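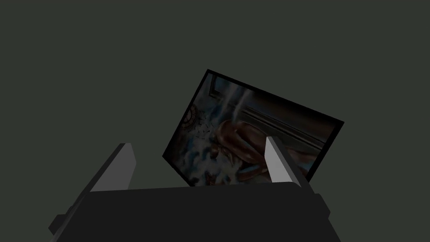 Ticket: Booking page shows wrong hall hours
Site: Gorkirside
Opened by: Ryan Cropper
Priority: normal
Status: closed

Sunday, October 3, 2021

Reported problem: the public booking page lets people pick evening slots at Womell that the office calendar has blocked. The result was 2 double bookings. Tretthorpe looks fine. Both halls use the same Tapia calendar feed.

09:15 Logged in as a normal user and got the same thing. Slots after 8 pm show as free at Womell.

09:30 Cleared the page cache. No change. Tried another browser – same result.

09:50 Compared the feed settings for the two halls. Tretthorpe refreshes every 2 minutes. Womell was set to 90, and its last refresh had failed with a login error.
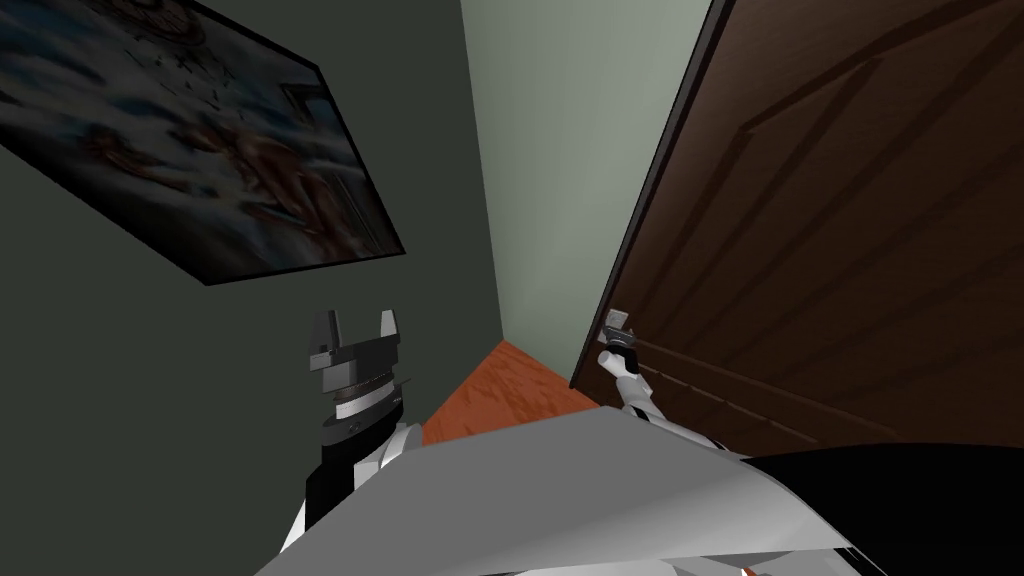 10:05 The login error goes back to May, when the office password was changed. The new one was put in for Tretthorpe but not for Womell. The page has been showing an old copy of the calendar and gives no warning.

10:20 Entered the new password and set the refresh to match Tretthorpe. The feed came through on the first try. Blocked evenings now show as blocked.

10:40 Made a test booking and cancelled it. The confirmation email arrived with the right hall and time.

Still to do: ring both groups with clashing bookings and offer Tretthorpe instead. Ask Tapia support if a failed refresh can send an email – I could not find a setting for it.

Closed by R. Cropper. Reopen if evening slots go wrong again.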